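Section 4: Welcoming a new organiser to your neighbourhood association

So you've found your new organiser. Brilliant! The first few weeks make a huge difference to how quickly they settle in, and this section takes you from the day they say yes to their first open meeting. It was put together by Washington Rezende from the way we do things at the Nultthorpe Neighbourhood Association, which has been going since 1955, and it should suit any group with up to 50 active households. Larger groups will want to read Section 6 as well.

Have these to hand: the signed role agreement (Section 3), your street list, a set of keys, and a copy of the meeting calendar.

4.1 Before the start date

1. Send the welcome letter. Use the wording in Appendix B and add a line or two of your own about why you're glad this person is joining. People keep these letters for years!

2. Agree the working hours in writing. Most of our organisers work evenings for part of the week, so write down which ones, and what happens when a meeting runs late.

3. Choose a street partner. This should be someone who has lived in the area for a good while and likes to talk. Jailson Lins has done it for our last two organisers and knows every front gate between Stidell Road and the canal.

4. Tell your neighbours. Put a notice in the newsletter and on the board outside the Rocha Hall. Include the organiser's name, the start date and how to get in touch.

Note: Check the notice with the new organiser before it goes out. They may not want their previous employer named, or their own phone number printed.

4.2 The first week

5. Meet at the hall and hand over the keys. Fill in the key log on the spot, with both signatures.

6. Set up the shared inbox and the Trarnanine contact list. Give the organiser their own login.

Caution: Do not pass on the old organiser's password, even for a day. The contact list holds home addresses and, in some cases, notes about people's health. Close the old account before you open the new one.

7. Walk the streets together. Allow a whole afternoon for the Stidell side and another for the terraces behind the school. Stop wherever there's someone to say hello to. You'll cover less ground than you planned, and that's fine.

8. Go through the open cases. For each one, the organiser needs to know who raised it, who at the council has it, and the date of the last reply. Leave out your own opinion of the council officer (tempting, we know).

4.3 Listening visits

These are the best bit of the whole job! A listening visit is a half-hour chat on a doorstep or at a kitchen table, with no leaflet and no petition.

9. Book the first visits through the street partner. Start with people who haven't been to a meeting lately.

10. Ask the same opening question each time. Ours is "What would you change within sight of your front door?"

11. Write up the visit the same evening on the yellow form. Use the person's own words wherever you can.

12. Ask before you share anything. Tick box 2 on the form only if the person has agreed to have their comments read out at a meeting.

Note: If someone tells you about a danger to a child or an adult, the yellow form is the wrong place for it. Turn to Section 9 and follow it straight away.

Caution: Never collect subscriptions or donations during a listening visit. Leave a giving envelope only if asked, and let people return it to the hall themselves.

4.4 The first open meeting

13. Book the hall for the last week of the organiser's first full month. A September start is lovely for this, with people back from their holidays and the evenings still light.

14. Put the organiser second on the agenda, after the apologies. Ten minutes is plenty.

15. Read out the comments from the yellow forms, leaving off names and house numbers.

16. Invite people to sign up for one job each. Have the job cards laid out near the tea, with a pen beside every pile.

17. Thank everyone, and ring those who signed up within the next few days.

If hardly anyone turns up, carry on with the meeting as planned and repeat the listening visits on two more streets before you book the next one. Our own first try at this drew a very small crowd, and the group that came out of it got the Rocha Hall ramp built.

For help with logins or the contact list, see Section 5, Office and equipment.

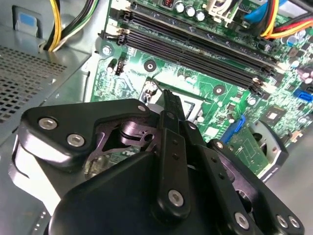
Fig. 4. Inside a desktop computer, with the green motherboard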